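Selling the piano

We sold the piano in May. I said I'd write about how it went, because a few people asked after the last post and because when I was looking for information myself I found mostly ads for removalists.

It was an upright, a walnut Clindard, which is a make you won't have heard of. My mother bought it second-hand when I was in grade three and it came to me when she moved into the unit. I played it properly until Year 10 and then badly for a long time after that. In the last few years I'd been using the lid as a place to put mail.

The first thing to know is that old uprights are worth very little. I had a number in my head, which was 2000 dollars, and I had it because that's what Mum thought she'd paid. I rang a shop in the city and the man asked me the make, the serial number and when it was last tuned. I couldn't answer the third one. He said they didn't take uprights of that age any more, and that if I found someone who'd pay for the removal I should count myself lucky. He was polite about it. I gathered he has the same conversation a lot.

I found the serial number, by the way, by lifting the top lid and looking at the iron plate with a torch. While I was in there I also found a pencil, a library card and a hair clip.

I got a tuner in before I listed it. Opinions differ on whether you should. It cost me more than I wanted to spend, but I didn't think it was fair to advertise an instrument when I had no idea what state it was in. The tuner was Kyung-hwa Myung, who does most of the schools out our way. She took the front panels off and leaned them against the bookcase and went through it from the bottom up. The pin block was sound. The hammers were grooved but had some life left. There was a bit of moth in the felt at the treble end and two keys that stuck, both of which she fixed on the spot by easing the bushings with a pair of pliers.

She didn't bring it up to concert pitch in one go. It had dropped nearly a semitone, and pulling it all the way back at once risks breaking strings, so she did a rough pass and then a finer one and left it slightly flat. Her advice was to tell the buyer this, and to tell them to have it done again after it had been in the new house for a couple of months. I put all of that in the ad.

The ad went up on a Tuesday night. I asked for 266 dollars, which was what I'd have left to pay on the tuning and a new castor after some birthday money was taken off. People seemed to find the figure strange. Several wrote to ask if it was a typing mistake. If I did it again I'd pick a round number, just to save on the messages.

Things people asked me, in no particular order. Did it come with the stool (yes). Would I deliver to Disholm (no, it's four hours away). Could it be painted white (I suppose it could). Would I take a treadmill for it. Was it a real piano. Would it fit through a door, with no mention of the size of the door. One woman wanted to know if the previous owners had been happy, and I said on the whole, yes.

Two families said they were definitely coming and didn't. I'd tidied up for both of them. I have been on the other side of this, buying a fridge, and I know how it happens, but it does wear you down a bit when you've moved the couch.

The person who bought it was Do-yoon Won, who rang instead of sending a message, and who came the next afternoon with his daughter. She was nine or so. She didn't say much. She sat down and played a piece with both hands, quite slowly, and then played it again an octave up, and then worked her way along every key from the bottom to the top, listening to each one. He stood by the window and let her take as long as she liked. When she'd finished she told him the second-lowest A buzzed. She was right. It has always buzzed. I'd stopped hearing it.

He asked if I minded her having another go at it and I said of course not, and made tea. She'd been learning on a keyboard with 59 working keys — it had started with 61 — and her teacher had told them it was time for something with proper weight in the action. He paid me in cash and wouldn't hear of any less on account of the buzz.

Now, the moving. This is the part I'd most like other people to read.

Do not move a piano with your brothers. I say this as someone who has brothers. An upright weighs upwards of two hundred kilos, most of that in the iron plate at the back, so it wants to fall backwards off a trolley. It will also go straight through a verandah board, and the little castors it sits on are for show. They are not meant to be rolled any distance and they'll gouge floorboards. Ask me how the castor came to need replacing.

Do-yoon had booked a firm called Levonon, who do pianos and safes and not much else. They sent three people and a truck with a tailgate lift. Before they quoted they wanted photos of the front steps, the hallway and the turn at the front door, and the same at the other end. If a mover doesn't ask how many steps there are, find another mover. They wrapped it in quilted blankets, strapped the lid, tipped it onto a skid board and had it out of the house in less time than it takes me to get a pram into the car. The only thing they asked me to do was hold the screen door and keep the dog in the laundry.

It helps to measure beforehand. Our hallway has a kink in it where the old bathroom was, and I'd been fretting about that for a week. They'd already worked it out from the photos. They took the bedroom door off its hinges, went in there, turned, and came out the other way. The door was back on before I'd thought to offer a screwdriver.

What I hadn't thought about was the space. The piano had been on that wall for eleven years and there was a rectangle of carpet behind it in the original colour, which is a green I'd forgotten we had. There were two dents from the castors that still haven't come up, even with the ice cube trick. I vacuumed up a good deal of dust, some coins and a jigsaw piece from a puzzle we gave to the op shop years ago with an apology taped to the box.
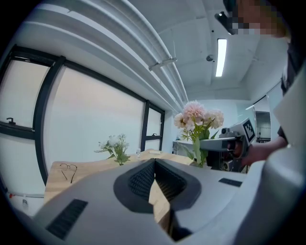 I rang Mum that night to tell her it had gone. I'd been putting that off more than any of the rest. She asked who had bought it and I told her about the girl going up every key, and she was quiet, and then she wanted to know whether I'd remembered to give them the stool. I had. She asked whether I'd given them the music in the stool. I hadn't taken it out, so yes, I'd given them that as well, including her wedding march and the grade books with the stickers in them.

I did think about asking for those back. I got as far as looking up his number. In the end I left it. Mum didn't want them, I can't play them, and there's a decent chance the girl can by now. He did send me a short recording a few weeks later of her playing something out of the second grade book. The buzz is still there on the A.

The money went on the tuning bill and the castor, as planned. I paid for the castor even though the movers would have managed without it. It seemed wrong to send it off with a leg short.

A few practical bits, for anyone who's landed here from a search. Get the serial number and the make before you ring anybody. Say in the ad when it was last tuned, and if you don't know, say that. Take a photo with the top panel off so people can see the hammers and strings. Be honest about steps at your end. Leave it out of the sun in the meantime, and away from the heater. If you can't sell it, try the local music teachers before you ring the tip, as they nearly always have a family on their books who are looking. The Seol music school near us keeps a list pinned up by the front desk and I wish I'd known that at the start.

As for the wall, it's still empty. My husband would like a bookcase and I'd like to leave it for a while. We've put the mail in a basket by the door, where it probably should have been all along, and the dog has taken over the green bit of carpet.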